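Daher Hand Gripper — replacement finger pads, pair

Black pads, fine mesh-look face, thick rim. Sold in pairs only, please don't mix an old one with a new one. Part no. 272. In stock at Ondthorpe, Trellemville ships Mondays.

Fitting: power off, open the fingers all the way, pull old pad from the tip end. Wipe the seat. New pad goes in rim first — press till it sits flat, then close by hand and check the gap.
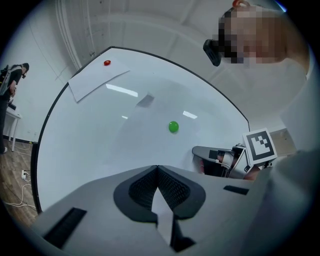

Check pads every 300 grips, sooner if your picking up anything shiny or round. Slipping usually means dirty pads. Damp cloth, no solvent!! Let dry before use.

Marker plate and housing screws sold seperately, see part 47.

Questions on fit — ask for Rasha Boutros at the parts desk.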